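Congregations of the Barua Synod may order the new Manual of Worship until the end of March. Orders are placed by the clerk. 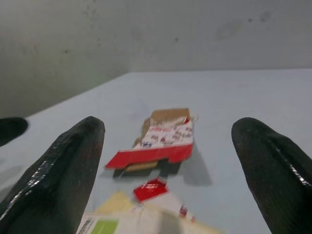

*Two black gripper fingers.*

1. Confirm the number of copies with the session.
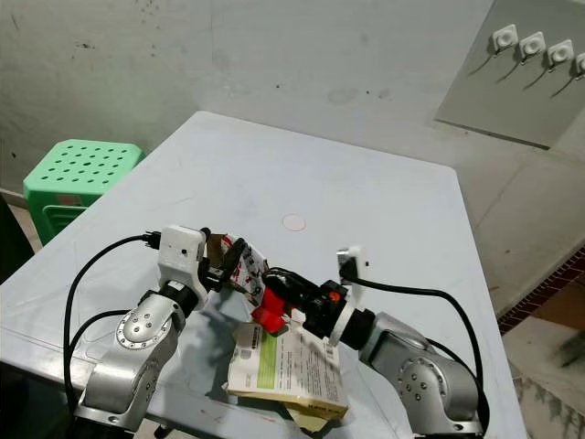 Photo: Nimbridge Press

2. Complete the order form. Orders above 500 copies require approval from the Mestirik office.

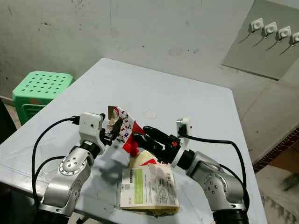 **Office of the Stated Clerk, Barua Synod**

3. Mail the signed form to the Lolotia depot and keep a copy with the minutes.
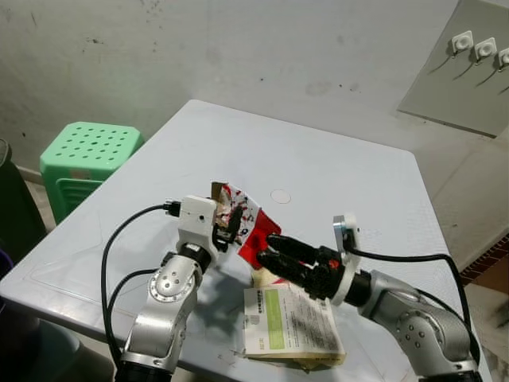 *A red and white snack package held above the table.*

Updated 26 Dec 2024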